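Ticket: washing-up task, item never reaches the caddy
Queue: Household tasks / simulation
Product: Wokell task runner, kitchen set Chambi
Priority: normal
Status: open, waiting on Dresedcombe
Opened by: Yanti Sopacua

Summary

The washing-up job reports "complete" at the end of a run in which nothing has been put away. Tried in the simulated kitchen only. The real kitchen at Dresedcombe has not been used for this job since the September release and should stay that way until this is closed.

Expected

Pick one item from the counter, lower it into the sink, wait for the rinse timer, carry it to the drying rack on the right. Cutlery goes in the caddy, everything else in the rack proper. The job should report "complete" only if the item is inside the rack or caddy volume and the gripper is open.

Seen

17 failures in 100 runs. In all 17 the log says "complete". The item is either left in the rinse position or never picked up at all. The other 83 end correctly, which makes me think the motion planning is sound and the fault is in the end check.

Steps to reproduce

1. Load Chambi with the default counter layout.
2. Set the rack to empty at start.
3. Run the job with seed 28.
4. Read the last five lines of the run log.

Seed 28 fails every time on my machine. Other seeds come and go, and I have not found out why.

Stills from the simulated kitchen, for the layout:
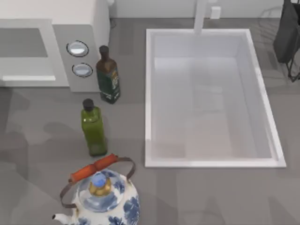
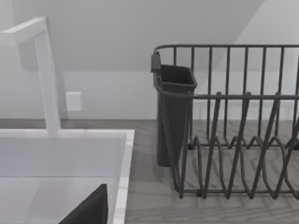 Chambi kitchen, simulated. First still: counter and sink. Second still: tap, rack and utensil caddy.

Notes on the layout

The caddy hangs on the left end of the rack, the side nearer the sink. Its opening is narrow, and the job has to bring a spoon in from above and nearly upright. I suspected this first. It has nothing to do with the fault, as the failing runs include plates and cups.

The teapot is not on the list of things to be washed, and neither are the bottles. The list is fixed per seed, so this can be checked. In two of the failing runs the planner spent a long time on a path round the green bottle and then gave up. It should have returned "no path" and did not. I have split that off as a separate fault but left the logs here.

Log, seed 28, last five lines:

rinse timer done
move to rack: requested
move to rack: timed out
end check: rack state unchanged, sink state ignored
job complete

Line four is the fault as far as I can tell. "Rack state unchanged" ought to be a failure when the job was to put something in the rack. The check compares the rack with its starting state and passes if nothing has been knocked over. An untouched rack passes that very well.

Comment, Yanti Sopacua, Friday 10:40

Turned the end check round so that it needs at least one new item in the rack or caddy. Seed 28 now reports "failed", correctly. The move still times out. The false report and the timeout are two faults and I would like them fixed in that order.

Comment, Yanti Sopacua, Friday 14:15

Timeout looked into. The planner is keeping the arm clear of the tap by a margin set for the old kitchen, where the tap was short and stood to one side. In Chambi it is a tall gooseneck at the back of the basin, and when the arm lifts from the rear half of the sink it is already inside the margin before it starts. Every later pose is refused. Cutting the margin by half clears seed 28. I don't want to cut it everywhere, as the margin was put in after a real tap was bent.

Comment, Yanti Sopacua, Friday 16:50

Covent have asked whether the washing-up figure can go in their summary as "can do dishes". My answer is no. The job covers one item at a time, from a known place to a known rack, in a kitchen where the water is a timer. It doesn't scrub, and it has no idea whether a plate is clean. A person would have the rack full while the arm was still planning its second cup. "Moves single items to a drying rack in simulation" is accurate and they can have that, with the failure count beside it.

The false "complete" also means that older results for this job need running again. Anything scored with the same end check could be too high. The table-clearing job uses it. The laundry job has its own.

To do

- Merge the new end check (ready, needs a second reader)
- Set the tap margin per kitchen and keep the old value as default
- Make the planner return "no path" when it gives up
- Rerun all 100 seeds after the merge and attach the logs
- Rerun table clearing
- Dresedcombe to confirm the height of their tap before the margin is changed for the real arm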